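The tabletop arm should be sold with its failures listed

Posted 18 May 2022 by Lies Mertens

The Bedow desktop arm kit costs 794 euros, ships as a box of molded links, servos and cable, and is offered to schools and small labs as a complete introduction to manipulation. I have used two of them since January. My view is that the kit is worth the price and that the product page is a poor account of it. Both things matter to a buyer, and the second is fixable at almost no cost to the vendor.

The page lists reach, supply voltage, number of joints and a payload of 412 grams. Every one of those figures can be defended. The payload figure holds with the arm folded near its base and moving slowly. Extended, with a load that has any depth to it, the shoulder servo sags, the controller corrects, and the tip oscillates until something times out. A person reading the page has no means of working that out. They will assume that 412 grams means 412 grams anywhere inside the stated reach, and they will plan their exercises on that assumption.

Kathleen Ní Chonaill, who teaches an automation course and bought her kit from the same reseller, objected when I put this to her. Her argument is that every arm maker quotes payload at the favorable pose, that the industrial ones add a derating chart only because their customers demand it, and that a student who finds the limit by experiment has learned something. I accept the last part. I don't accept that a student should have to find it in the second week of a six-week module, with a lesson plan already printed.

The choice of test objects is a larger problem. The exercises supplied with the kit use foam cubes. Foam cubes are light, high in friction, symmetrical and slightly compressible, so they forgive an approach error of several millimeters. Ordinary desk objects forgive very little. A hardcover book lying flat gives a small arm no edge it can get under, weighs more than the arm can lift, and has a glossy cover that a fingertip slides across. Pushing it is feasible if contact stays low and close to the center line. Off center, the book rotates and the arm follows it until a joint reaches its stop.
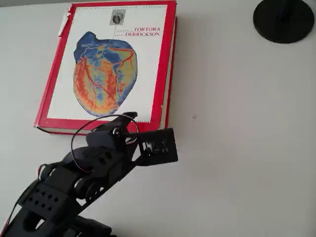

I would therefore ask for three additions to the documentation. The first is a payload table by extension, even a coarse one with four or five rows. The second is a set of exercises with objects the arm can't lift, where the correct result is that the controller recognizes this and stops. The third is a cable routing diagram. On both of my units the harness catches during wrist rotation if the loop is left too short, and works its way out of the connector if the loop is left too long. I settled on a length by trial. It should have been in the assembly guide.

The rival product in this price band is the Geveck starter arm, which Wim Mulder has been running in his workshop. It is stiffer, its manual is better, and its controller accepts only the vendor's own commands. He considers that a fair exchange. For a course that stops at pick and place, it probably is. For anyone who wants to write a trajectory planner, or log servo current to detect contact, the closed controller ends the discussion. On the Bedow I can read position and load from every joint 50 times a second, and that single feature has kept it on my bench.

Support deserves a separate remark. Bedow answers mail within a day or two and the answers are correct. They sent a replacement elbow servo without asking for the old one back. What they don't do is move those answers into the manual. I have been given the same paragraph on homing offsets twice, word for word — somebody over there has it saved in a file. Hilde De Bruijn has it too.

The usual defense is that buyers of a cheap kit don't read documentation, so effort spent there is wasted. Buyers of a cheap kit are the ones without a service contract or an integrator to phone, and for them the manual is the whole of the support. A school that buys six units and a spare has spent more than 4,000 euros, which in most teaching departments is a year of equipment money.

I will be ordering a third unit for the autumn group. I have also sent Bedow my own load measurements, with permission to print them.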